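I've been baking for the stall at our spring fair for years now, and every year somebody asks me how on earth you work out what to charge for a tray of flapjacks. So I've finally sat down with a pot of tea to write out how I do it. It's not clever, and you won't need anything more than a notebook and a pencil (though my friend Tineke does hers on a spreadsheet, and very handsome it looks too!).

## Start with what goes in the bowl

Write down every ingredient in your recipe and the amount you use. All of it, please, even the pinch of salt and the butter you grease the tin with. Then dig out your receipts and find what each packet cost and how much was in it. My flapjacks take 300 g of oats and 210 g of butter, and I work out each one the same way:

1. Take the price of the packet in pence.
2. Divide it by the weight of the packet in grams.
3. Multiply by the grams you use.

So if a 1,000 g bag of oats costs 150p, each gram is 0.15p, and my 300 g comes to 45p. Do that down the whole list and add it up. The first time takes an evening, but after that you only need to change a figure when the price in the shop changes, and I tend to do mine in March before the fair season gets going.

## Add the bits that aren't food

Baking paper, boxes, labels, ribbon if you're the ribbon sort. I forgot about boxes for my whole first year and gave away a good deal of money without noticing. I put the oven in as well, with a small flat amount for each batch, and I don't fret about getting it to the penny.

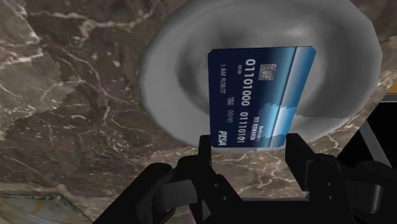
Taking the money has its own costs, and they belong in your sums as well. If you only have a cash tin, there's very little to add, just the bother of fetching change beforehand. Most people who stop at my table these days would sooner pay by card, though, and the little reader keeps a slice of each sale. Whether it's a plain old card or a smart navy one with a pale blue stripe running down it and the number in big white digits, I put the fee down the same way. Look up the percentage your provider charges, work it out on your selling price (the price on the label, mind, and not what the ingredients cost you), and write it on its own line.

## Pay yourself something

Oh, this is the one we're all dreadful at. Time yourself making one batch, washing-up included, and decide what an hour of your evening is worth to you. Sidra Lashari, who has the table beside mine, left this out completely until last year, and her lemon slices were going for 78p each. They were gone before lunch every time, and she was worn out!

## Work out the price

Add everything together and divide by the number of pieces you'll really sell. I get 14 good squares from my tin and 2 scruffy ends, and the ends stay at home with us. Then round up to something easy to say out loud, and pop back to check the card fee against your rounded price. It will only have moved by a whisker, but I like to have it right in the notebook before I write out the labels.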